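Sơn Hoàng
30/05/2022

OK so today is the day I finally talk about dishes. I know. You followed me for the train trips and the soup, and you're getting dishes. Mute me till dinner if you need to.

Background: I don't have a dishwasher. The apartment in Gilstead had one and I took it for granted for two years. The new place has a sink, a stretch of counter and my own two hands.

For the first month I did what my mother would call "the pile." Everything washed, everything stacked wet on a towel, towel soaked by the second bowl. Then I'd dig a plate out of the bottom at breakfast and it would still have water on it. Gross!

I bought a proper rack in April. Two levels, chrome, little arms for mugs. It took up half the counter and it rusted at the feet before I'd learned how to fold it. It went to the curb and somebody took it inside an hour, so good luck to them.

So now I use a basket. A plain pink plastic basket with holes in the sides. It came from the housewares aisle at Quan and it cost 222 in the local money, so basically lunch. I was going to keep onions in it. 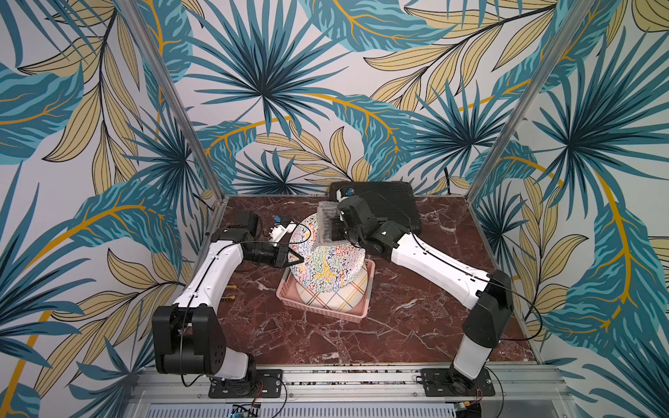
Two plates, one pink basket, one gray cloth. The whole system.

A few people have already asked about the plates (hi, I see you in my messages). They're a mixed set. You get a plaid one with stripes crossing all over it, and then one that looks like someone let a kindergarten class loose with every marker in the box. I love the squiggly one so much. My brother says it gives him a headache when there's rice on it.

They're from a seller called Ganurix and I don't think they make the squiggle anymore. I've looked. I've looked more than I'd like to admit. If you see one at a flea market, buy it and I'll pay you back, plus shipping, plus a soup.

Right, the routine. Big plates go in first and they lean. I used to lay them flat and stack them and then wonder why there was a puddle in the middle of each one. Leaning, the water runs down to the rim and you've got much less to wipe.

Second plate overlaps the first, sitting a bit higher and further back. It's OK if it sticks out past the basket. I fussed about that for a week, trying to make everything fit inside, and then I gave up and nothing bad happened.

Then I wipe. Front of the plate, back of the plate, and one slow lap around the rim with the cloth pinched over it. The rim is where the water hides. If you only do one part, do the rim.

About cloths, and I have opinions here. The thick fluffy kitchen towels are useless for this. They're lovely for drying hands and they leave fuzz on everything else. You want something thin with a bit of texture to it that you can scrunch up and get into the curve of a bowl.

I had a pack from Fusurent that I really liked until they all went stiff. That was probably my fault for using fabric softener – apparently you're not supposed to? Somebody who knows laundry please tell me if they can be saved. I have a drawer of them and they feel like cardboard.

Also please rinse the cloth when you're done and hang it up somewhere. Don't leave it balled up in the basket. I've done that, I've opened the kitchen door the next morning, I've learned.
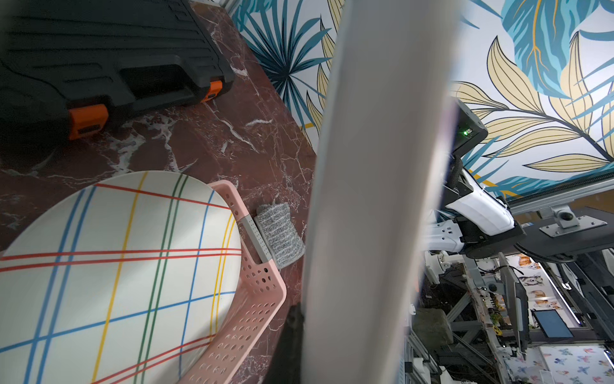
The other thing I changed is that I stopped keeping everything out all the time. In the old place every pan and gadget had a spot on the counter and I spent my life lifting things up to wipe under them. Now if I'm not using it this week it goes in a cupboard. The counter gets a wipe at night and it takes me less time than brushing my teeth.

I will say dark red marble pattern is very forgiving with tomato sauce and not at all forgiving with flour. I made dumplings on Saturday and I was finding white fingerprints until Sunday lunch. Worth it though, they were pork and chive and I froze half.

Someone asked if I put a tray under the basket. Some nights! If it's only a couple of plates I wipe up whatever drips. If I've had people over and there are bowls and glasses too, I put a folded towel under there and change it halfway through.

Someone else asked about knives and no, please don't put knives in a basket full of plates. Wash them, dry them, put them away while you're still holding them. I have a scar on my thumb that can tell you all about it.

Chopsticks and spoons go in a tall mug, handles down. The mug with the chip in it that I can't drink from and can't throw away. You have one too, don't pretend.

My post about the rusty rack got 519 replies, and most of them were people telling me to get a dishwasher. Where would it go?? In the bedroom? I measured under the counter and there's a pipe right where you'd want the door to be. The landlord said 4000 to move it and then he laughed, so I don't think we're doing that.

And I kind of don't mind it now. I put a podcast on, I wash, I lean, I wipe, it's done before the episode gets past the ads. My brother has even started doing his own plate when he visits – only the one plate, his, but I'm taking it.

Next up is the cupboard under the sink and I'm scared of it. There's a bag of bags in there. I think there's a second bag of bags behind the first one. Will report back on Thursday if I make it out.

Dumpling recipe is coming too, stop asking, I have to write down how much ginger.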